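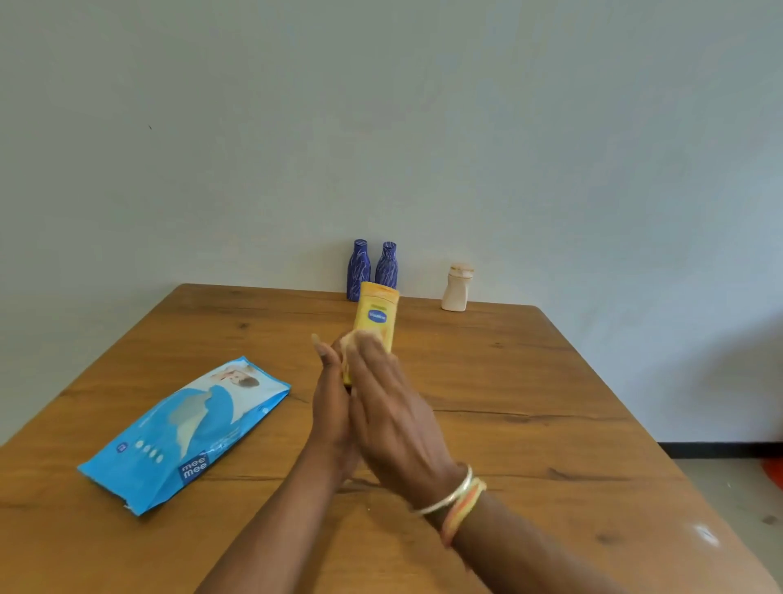

Bottles at a table, handled two hands at a time.

Gregor Pringle looks after a bottle-sorting cell at Tramell, and for 15 years he has been told that it more or less looks after itself. He keeps a tin of spare suction cups in his jacket, next to his sandwiches.

The cell is a Mollier arm, a short conveyor and a camera on a pole. It was sold to the firm as something you set up once. Gregor has set it up 113 times by his own logbook, most of them before breakfast. A new cap arrives, slightly domed where the old one was flat, and the arm spends the morning kissing it and letting go. In October the supplier changed the gloss on a label and the camera decided that every bottle was facing the wall.

I don't blame the machine. I blame the setting-up, or rather the four lines it gets in the manual. We will happily spend a fortune on the arm and then teach it about bottles from a drawing, when a drawing has never once had to be turned round to find its label.

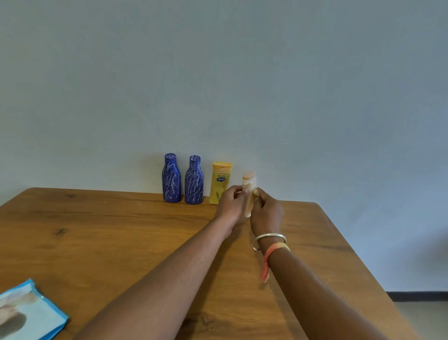 My own view, unpopular at Pelupessy when I gave a talk there, is that whoever writes the pick routine should first spend a day with the goods and their own ten fingers. Squat ones, slim ones, ones with a waist. Pick each up, turn it, put it back in line. Notice how often the second hand joins in – and then remember that the arm has only the one.

The reply was that a day costs money. So does Gregor. The last stoppage ran to 31 minutes and spoiled up to 4,000 labels, and he fixed it by cleaning a cup with his sleeve and lowering the pick height by the thickness of a beer mat. The beer mat is still taped inside the cabinet door. It says Ondau on it, and the new starters think it is a part number.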